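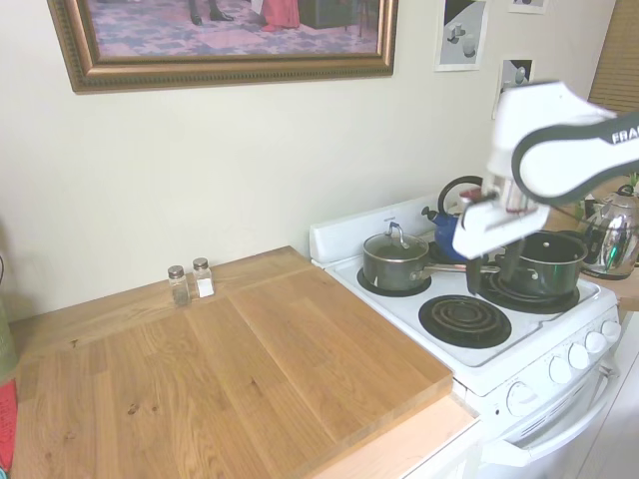 天板とコンロ、塩とこしょう

Stallel
模型馬フォトショー結果データ README

最終更新 2019年12月11日

とりあえず公開。説明は足りてないところ多いので随時書き足します。急ぎで使いたい人は「列の説明」と「既知の問題」だけ読んでください。

中身

模型馬の郵送・オンラインのフォトショー3大会分の結果をまとめたCSV。206行、15列。1行=1エントリー×1クラス。同じ馬が複数クラスに出ていれば複数行になります。馬の数ではないので注意。前にこれで集計を間違えた人がいた(私です)。

対象の大会
Skondora フォトショー 春
Skondora フォトショー 秋
Solís 記念ミニショー

Solís はパフォーマンス部門だけ。ハルター部門はもともと開催なし。なので部門別に大会を比べようとすると空欄だらけになります。欠損じゃなくて、存在しないだけ。

クラス数は統合後で68。統合前のリストは残してません。Rocío Ledesma さんの手元に紙であるはず。

ファイル

results.csv 本体
classes.csv クラスの対応表
molds.csv 型(モールド)名の表記ゆれ対応表
notes.txt ジャッジのコメント抜粋、許可をもらった分だけ

文字コードはUTF-8、BOMなし。表計算ソフトでそのまま開くと Henryk Czerwiński の名字が化けます。インポートから文字コードを指定して開いてください。区切りはカンマ。コメント欄の中にもカンマがあるので、引用符を無視する自作スクリプトだと列がずれる。

列の説明

entry_id 連番。大会をまたいで通し。
show 大会名の略号。sk_s、sk_a、sol のどれか。
division 部門。halter か performance。
class_id classes.csv と結合用。
class_name 統合後のクラス名。日本語。
horse_name 登録名。出品者が書いたまま。大文字小文字もそのまま。
mold 型名。表記ゆれ修正済み。
finish 仕上げ。OF、CM、AR、不明。
scale 縮尺。トラディショナル、クラシック、それ以下。
breed 申告された品種。
sex 申告された性別。
shower 出品者コード。名前は入れてません。
judge ジャッジ名。掲載の了解あり。
place 順位。入賞外は空欄。
comment コメントの有無。本文は notes.txt。

finish の「不明」は、出品票に書いてなくて写真からも決められなかったもの。勝手にOFにしないでください。CMとARの境目は大会ごとに規定が違っていて、ここでは各大会の判定をそのまま採用。つまり春に CM だった馬が Solís で AR になってることがあります。バグではないです。

breed も申告どおり。明らかに体型と合わない品種で出ている馬がいるけど、それは出品者とジャッジの間の話なので直してません。架空の品種設定で出した馬は「その他」。

集め方

結果表は各大会の主催からもらった。春と秋は Itzel Ocampo さんがスプレッドシートで管理していたもの。Solís は Leobardo Palacios さんの手書きの集計表で、私が打ち込みました。打ち込みは一回、見直しも一回。二人で突き合わせたわけじゃないので、数字の打ち間違いはまだあると思う。見つけたら entry_id を添えて教えてください。

型名の修正は Yesenia Serrano さんと一緒に。Fatau の小型シリーズがとにかくひどくて、同じ型が旧名、再販名、愛称でばらばらに書かれている。再販名に統一しました。旧名で探したい人は molds.csv の old_name 列を見てください。愛称は alias 列。ただし愛称は地域で違うので網羅はしてない。

順位の扱い

同着は同じ数字を入れて、次の順位は飛ばす。秋だけ主催が飛ばさない方式だったので、こちらで揃えました。元の順位が必要なら連絡ください、別シートで持ってます。

チャンピオンとリザーブは place には入れてない。クラスの順位とは別物なので。次の版で callback.csv として分ける予定、時間があれば。

出品取り消しの行は最初から除外。写真の差し替えがあったものは差し替え後の結果だけ。

クラスの統合について

エントリーが少ないクラスは主催の判断で当日まとめられることがあって、結果表に書いてあるクラス名が募集要項と違う。たとえば「アラビアン 牝」と「アラビアン 騸」が、秋では一つになってます。classes.csv の merged_from 列に元の名前をスラッシュ区切りで入れました。

パフォーマンス部門は英式、ウェスタン、その他で分けてある。馬車は「その他」。コスチュームも「その他」。ここは異論があると思うけど、数が少なすぎて独立させても使いみちがなかった。馬具の詳細、人形の有無、背景の種類などは記録なし。出品票にそもそも欄がなかったので。次の大会から欄を作ってもらうようお願いしているところ。

既知の問題

・春の judge 列、後半が全部 Henryk Czerwiński になっている。途中で交代したと聞いたが、どのクラスからか確認とれず。
・scale の「それ以下」が雑。ステイブルメイトくらいのものと、もっと小さいものが混ざってます。分けたい。
・horse_name に同名の別馬あり。shower と mold を合わせて見ないと区別できまん。
・sex の空欄は未記入。仔馬クラスに多い。
・comment が「有」なのに notes.txt に本文がない行がある。掲載許可が出なかったもの。間違いではない。
・classes.csv の末尾に空行が入ってる。読み込みで怒られたら消して。

向いている使い方

自分の出品するクラスに、過去どんな型や仕上げが出ていたか調べる。クラス編成を考える主催者の下調べ。型名の表記ゆれ表だけ使うのも可。

向いてない使い方

馬の売値の根拠にすること。順位は写真の撮り方でかなり変わるし、対面のライブショーの結果は一件も入ってません。ジャッジの傾向分析もやめてください。件数が足りないし、上の交代の件もある。「この人はOFに甘い」みたいな話をこのデータでされると、引き受けてくれる人がいなくなるので本当にお願いします。

出品者コードから本人を推測して公開するのも禁止。登録名で分かってしまう馬もいるのは承知してます。消してほしい場合は行ごと消すので言ってください。理由は聞きません。

写真

エントリー写真は含まれません。権利は撮影した人のもの。主催に聞いても出てこないです。ほしい場合は出品者に直接。

利用条件

個人利用、クラブの会報、ショーの準備は自由。再配布するときはこのREADMEを一緒につけてください。直した版を配るなら、どこを直したか一行でいいので書く。商用は先に相談を。

引用するときは「Stallel 模型馬フォトショー結果データ」と更新日で。

変更メモ

型名の統一、Fatau 以外もひととおり終わり
秋の同着の処理をを修正
Solís の手書き分を追加
shower をコードに置き換え。前の版を持ってる人は破棄してください、名前が入ってます

連絡

誤りの報告、削除希望、結果表の提供、どれも配布ページのコメント欄へ。非公開で送りたい場合は Yesenia Serrano さん経由で。12月中は自分の出品準備もあるので返事は遅れます。タグ書きがまだ全然終わってない。

未記入:callback.csv の列の説明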